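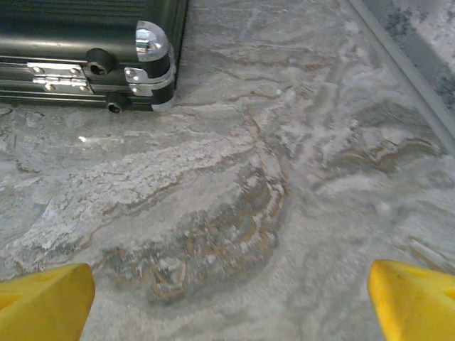

**tessellate_tom**

7 June 2018

Right, I've finally done it - sold the big keyboard and gone back to the accordion! My nan had a Henríquez, the little red one, and I've wanted one ever since. Found a 2-row at the market in Vendville for 399 euros, and it plays beautifully apart from one sticky button in the bass. I can't stop playing it. The neighbours have been very kind so far.

Questions for you lot: do I get the reeds tuned now or wait until October when it's had a summer of use? And does anyone still play from the Zokureck tune book? I learnt half of it by ear as a kid and would love to see how wrong I got it.

**bellowsandwhistles**

> do I get the reeds tuned now or wait

Now! A box that's been sitting will drift, and you'll get used to the sour notes and start thinking they're right. Lovely find by the way.

**mossy_kettle**

Disagree with the above, sorry. Play it in for a few months first. I paid 494 for a full retune on my Testetti the week I got it and had to have 3 reeds done again by Christmas. 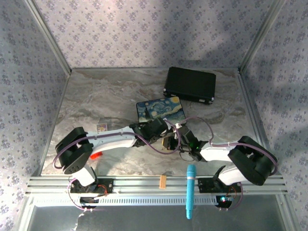
Old wax needs a while to settle once the thing is being played every day, so I'd just sort the sticky button and enjoy it.

**bellowsandwhistles**

That sounds like a poor retune to me, not bad timing! But fair enough, October won't hurt it.

**tessellate_tom**

October it is then. And the Zokureck book?

**mossy_kettle**

Got it, love it, the waltzes are at the back. Page numbers are all wrong in the second printing.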